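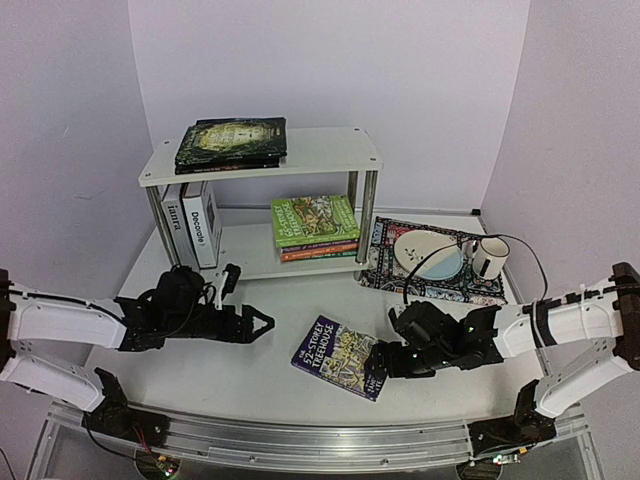 3. How small surfaces hold a household

3.1 Books that lie down and books that stand up

We came to this part of the Litari study expecting to write mostly about dishes. The books won us over! Across the homes in Ilside and Mustarham, the most lively part of any small tabletop was the place where reading matter met everything else, and we found ourselves going back to it again and again in our notes.

People who talk about shelving usually talk about upright books, spines out, in a row. Golestani's early work on rented rooms treats the row as the normal state and the pile as a kind of failure. Our households don't bear this out. Flat stacks were everywhere, and they were doing real work. A stack keeps a series together when the books are all one size, it needs no bookend, and its top cover stays in full view, so a child who can't yet read a spine can still find the right book. Several parents told us that a cover facing up gets read and a spine facing out gets forgotten. One girl in Mustarham kept a "next" pile and a "done" pile and was very firm with us about which was which.

Upright books need a wall, a rod or a neighbor to lean on. In a short shelf with open sides they tend to end up in pairs at one end, leaning together, while the heavier hardcovers go flat on top. We call this a mixed shelf. It was the most common arrangement we met, and we think it deserves far more attention than it has had.

3.2 The placemat as a boundary

The second thing that delighted us was the placemat. We had listed it as table linen and given it one line on the recording sheet. By April it had a page of its own.

A placemat tells people where eating happens. On a table shared with books, a lamp and whatever came in from the hall, the cloth marks off a patch that belongs to the plate and the mug, and people respect its edge to a surprising degree. Books were set down next to it, sometimes touching, but we seldom found them on it. When we asked why, the answers were mostly about crumbs and rings, though one man in Ilside told us he simply liked the pattern and didn't want to cover it up. We liked that answer very much.

The boundary holds even when the things inside it are in disorder. Figure 2 is a good case. The mug is on its side and a spoon handle pokes up between it and the plate, yet all of them keep together by the patterned cloth, with the books off to the left. A busy pattern may help here, as the border is easy to see against a white table. Plain mats in our homes did drift more, and twice we found one folded away under a pile of mail.

We also want to note the lamp. In small rooms it is often the one object on the table that never moves, and other things settle in relation to it. Readers put their books within its light, and the meal goes wherever is left. In the larger homes, where the lamp had a side table to itself, this link was much weaker, and the placemat alone decided the layout.

Figure 2. Plate, mug and spoon with a patterned placemat, near a lamp with a white fabric shade; books at lower left.
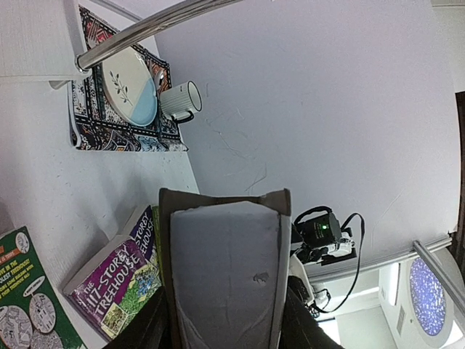 3.3 Putting things back

Our last set of visits looked at the moment of tidying. We asked each person to clear the table as they would before bed, with no further instructions, and then to talk us through it. Dishes nearly always went first. Books came second, and this is where the mixed shelf showed its strength: a book could be laid on the stack with one hand, without making room for it. Placing the same book upright often meant lifting its neighbor first. The children in particular loved the stack, and a few of them went on adding to it well after the table was clear.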